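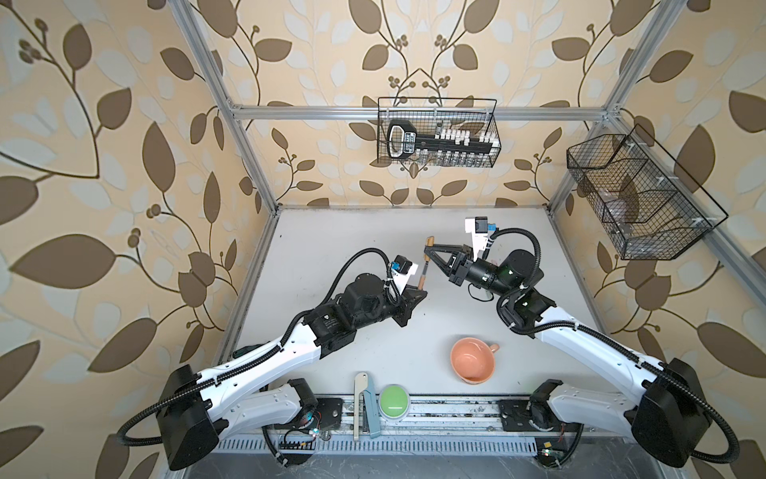
Leilani Baptiste replied on Sunday that she'd had the same trouble with her own baskets. The clips hold well enough on a flat rail, she wrote, but once there is any weight at the front of the basket it tips forward and the clips start to creep. She asked which ones we were using and whether the wallpaper had gone up before or after the rails.

Ticket 235 – Wire basket on side wall sagging
Category: Fittings & Storage > Baskets and rails
Reading time: 2 min

Reported problem
The big black mesh basket on the right wall drops at the front over a few days. The small one on the back wall, with the key-shaped rack in it, has given no trouble. Both are from Ulleo.

Log

09:40 – Emptied the big basket and pushed the white clips back up tight. Level when checked.

11:15 – Refilled it. Everything heavy had been going in the front, so moved the tape and spare screws to the drawer. Left only light stuff in the dividers.

14:30 – Down again slightly at the end nearest the door. Took one clip off and compared it with a new one from the Celo bag. The old one is worn smooth on the inside.

15:05 – Replaced all the clips on that side. Wiped the rail first with a dry cloth. There was paste on it from when the leaf paper was hung, which answers Leilani's question: rails first, paper after.

16:20 – Pressed down on the front edge by hand. No movement.

Still open
One seam of the paper is lifting behind the basket. Navickas say to use their seam adhesive and leave it 10 hours with nothing touching it, so the basket will have to come off again. Will do that overnight.

Please don't put tools in the big basket until this is closed. The vials stay where they are in the small one.

Status: waiting – wallpaper seam

Recent tickets
1025 – Griseck drawer runner sticks halfway
Paste marks on aluminium, what to use
Table top won't wipe clean
Spare clips: where they are kept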